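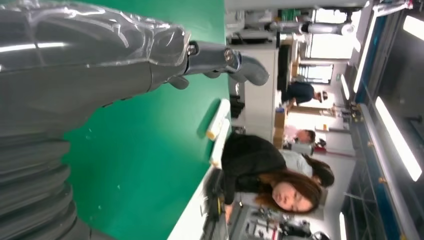
Figure 1. Wrist view of the covered arm and two-finger gripper over the green table during the open day.

Site Visit Report: Traswood Automation Open Day
Course unit: Introduction to Industrial Robotics
Submitted in May

1. Purpose

The visit was set as part of the course unit on robot handling. Students were asked to observe working equipment, record how the work area was arranged, and compare it with the bench cell used in our own lab. The host was Traswood, which builds handling cells for small packaged goods. The visit ran from 9:30 a.m. until noon.

2. Background

Traswood develops its cells with two partners. Dokach supplies the control software and Cheung supplies the table assemblies. The current project, Ondano, deals with picking single items of mixed shape. The staff gave a short talk on it before the group went to the floor. According to the talk, the Ondano item set contains 398 products, and 70 of them are bottles or tubes. These are treated as a separate class, as a round item can roll when a finger touches it off center.

3. Equipment observed

3.1 Arm with two-finger gripper

The first station uses a large gray arm with a ribbed bellows section. The arm is wrapped in a loose transparent plastic cover. The gripper has a pair of slender gray fingers, bolted to the wrist housing. Figure 1 was taken from the wrist and shows the fingers over the table, with a small white item near the rim.

The staff said the test program for this station calls for 300 picks per item. A pick is scored as a success when the item is held clear of the table for 2 seconds. We were not given the results and did not ask for a copy of the log.

The table surface is matte green. Our lab bench is bare metal, and glare from it has been a recurring problem in our own camera work. A matte surface should reduce this. The plastic cover on the arm, on the other hand, reflects the overhead lights strongly. If a fixed camera were used at this station, the cover could produce bright spots in the picture, and the exposure would have to be set with that in mind.

3.2 Humanoid hands

The second station has two dark gray humanoid hands with articulated fingers, on silver forearms. Each forearm carries a module at the wrist. Figure 2 shows the hands on either side of an orange plastic bottle lying on its side. Two white tubes are at the far end of the table and a taped yellow cardboard box is on the left. An open laptop stands on the white desk next to the table.

With two hands, an item can be supported from both sides, which limits rolling. The cost is a larger number of joints to control and a wider space needed around each item. The box on the left would restrict the approach of the left hand if the target were placed close to it.

Figure 2. Humanoid hands and bottle at the second station. 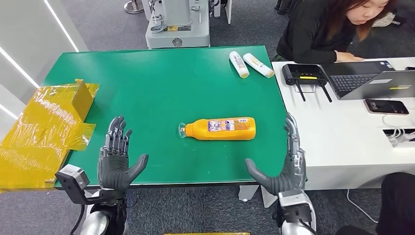
4. Comparison with the lab cell

Our lab cell has one small arm, a suction cup and a camera fixed overhead. It handles flat cartons well and bottles poorly. Both types of hand seen at Traswood grip from the side and do not depend on a flat face. A two-finger gripper would be the simpler change for us, as the existing arm has a bolted flange and one spare signal line.

5. Limits of this report

All dimensions were left out because measuring was not part of the visit. Pick counts and item totals are as stated in the talk. Cycle times were not recorded.

6. Follow-up work

a) Cover the lab bench with a matte green sheet and repeat the lighting test.
b) Obtain the flange drawing for the lab arm and check it against a two-finger gripper.
c) Add one bottle and one tube to the lab item set, both placed on their sides.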